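White residue in bowls after dishwasher – hard water??

Moved to Dosedwood in December and ever since my bowls come out with a chalky film. Dishwasher is a Fletier, came with the place, no manual. Test strip from the hardware store says 165 ppm. Tried more detergent, worse. Tried less, same. Wiping every single bowl by hand which kinda defeats the point. Do I need a softener or is there somthing cheaper?

retach_77
165 is hard but not crazy hard. Skip the softener for now – ours was 3,260 installed and I still get spots on glasses. Rinse aid first, turn the dial all the way up, run it a week. Then clean the filter at the bottom, twist and lift. Mine was disgusting.

Also do the vinegar test. Wipe one bowl with plain white vinegar, let it sit a few minutes, rinse. Film gone = minerals. Film still there = etching and thats permanent, sorry.

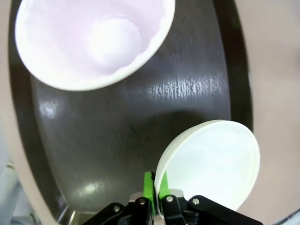

White bowl, dark basin

Cup of vinegar on the top rack once a month too, empty machine, hot cycle. Not more often, hard on the rubber seals.

Kollár
Get a softener. Worth every penny

dosed_in_dosedwood
Same town, same water. Citric acid powder works better than vinegar and doesn't stink. Run the kitchen tap till its hot before you start the machine – took me 7 months to figure that one out. Powder detergent over pods, you can adjust it.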